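4. The Household Pack in Use

4.1 What arrives

Wumoler is sold by Flandstead as a subscription. The buyer gets a simulator, a set of furnished houses, a two-armed robot to put in them, and a hosted service that replays and scores recorded episodes. We took the Household Pack for one term through a reseller, El Sherbiny, whose invoice was the clearest piece of writing in the whole transaction. The pack was installed on two workstations. The sales page promises that a new user will be "collecting in minutes," and we suppose any span of time can be given in minutes if the reader is patient. Our first usable episode was saved on the afternoon of the second day.

Most of the delay came from the license service, which tied itself to the name of the machine and took offense when the name was changed. The manual treats this under "Networking (Advanced)." The support desk answered each of our messages politely and within a working day, twice with the same link to the same page. Once past this stage the simulator ran without a crash for the rest of the trial, and we want to be fair about that. Triltow, the package our lab used before, could not be left alone over lunch.

4.2 Recording tasks

We wrote three task families, using only the objects and rooms that ship with the pack. The first is placement: pick up a small object and take it to an opening in a larger one. The second is passage: bring the robot through a doorway with both arms forward. The third is retrieval, in which an object must be fetched from a different room. Each family was recorded until we had 40 episodes the operators were willing to put their initials on. Rejected episodes were kept and are discussed in Section 5, where they make up the livelier reading.

Operators drove the arms with the hand controllers supplied. The mapping from hand to gripper is good. It has a small dead zone near the rest position that can be felt for an hour or so and then can't, and the operators stopped complaining about it before we had found the setting that removes it. Base motion is on a thumbstick and is less happy. The robot turns readily and stops when it is ready to. In the open part of a room this costs nothing, while in a hallway it means that the operator lines up for the door, overshoots, lines up again, and begins to talk to the robot.

Two settings had a larger effect on the recordings than anything we changed ourselves. One is the contact margin, which decides how early the simulator considers two surfaces to be touching. At its default value a gripper can hold an object with a confidence that the geometry doesn't support. We lowered it, after which objects were dropped at a rate more in keeping with our experience of objects. The other is the head view. By default it follows the robot's head without any leveling, and when the head is rolled, the house is rolled with it. A "level horizon" option exists, but it applies to the preview window and leaves the recorded view as it was. We learned this after the first family was complete.

The manual calls the unleveled view "embodied." Our operators had other words. All the same, we left it alone for the remaining families, on the grounds that a policy trained on the recordings would be given exactly this view and would not be offered a preview window to feel better in.

4.3 Houses, doors and surfaces

The houses are busy with texture. Walls that any contractor would have painted white come in cobble, brick and a green so dark that depth is hard to judge against it. We first put this down to enthusiasm, then noticed that our passage policy did slightly better in the loud houses than in the plain ones, presumably for want of anything to look at in the latter. Flandstead makes no claim on this point, and we saw no reason to hand it one.

Doors are the weak part of the pack. They can be set open or closed when a house is loaded, and the angle is free, so a door may stand in the way of its neighbor without any warning from the editor. The physics of the hinge is adequate. What is missing is any record of the door in the episode file: the robot's joints are logged at every step and the door's angle isn't logged at all. For a passage task this is a curious omission. We recovered the angles by replaying each episode and reading them out, a job the scoring service could have done while it had the file open.

Parts of the robot's own body stay in the head view when it looks low and ahead, and they take up a good share of it. We had planned to mask them out. Masking made the passage policy worse, and we think the shell was serving as a kind of hood ornament, something to steer by. The mask was dropped.

Figure 2. Rendered views from the Household Pack. The first three look over the robot's white body, past both grippers, toward an open doorway with a green door. The fourth is a close view of a gripper with a wooden ball at its fingertips, in front of a dark slot in a green panel. 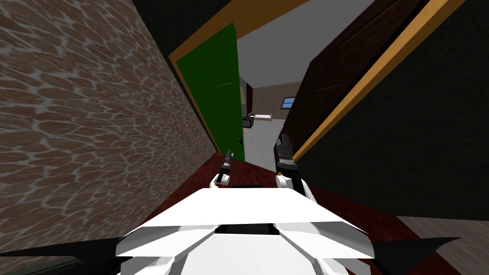
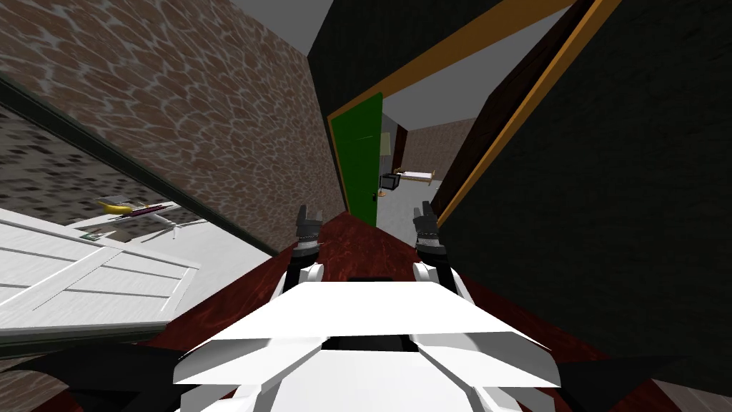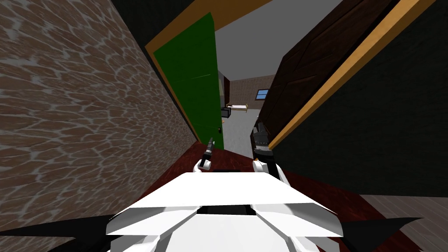
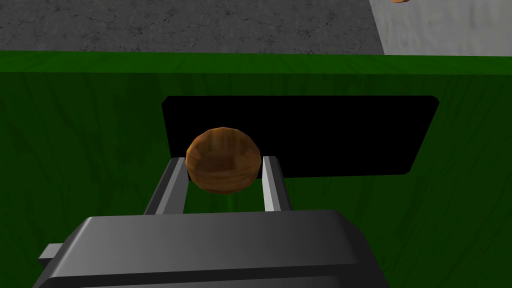 4.4 Scoring

The hosted scorer accepts an episode and returns a pass or a fail, a number between zero and one, and a paragraph of prose. The pass or fail agreed with our own judgment in nearly all placement episodes. It agreed less often on passage, where the scorer seems to regard the task as done once the base has crossed the threshold, whatever the arms may be doing to the door frame at the time. The number could not be reproduced. The same file, sent again on another day, came back with a slightly different value, and the support desk explained that the scorer "continues to improve." We would have preferred it to hold still. The prose was encouraging throughout, including for one episode in which the operator had gone to get coffee.

For these reasons every result in Section 5 uses our own scoring script, run on the local replay. The script is short and has no opinions. Anyone who already owns a Wumoler license can run it without the hosted service, which is billed separately and renews itself in May unless told otherwise — a detail found on the last page of the agreement, below the signature line.

4.5 Export

Episodes can be exported in Flandstead's own format or in a plain one. The plain export drops the camera calibration, so we used the other and wrote a converter. It handles everything except grasp labels, which are stored as free text and had been filled in by the operators accordingly. We normalized them by hand.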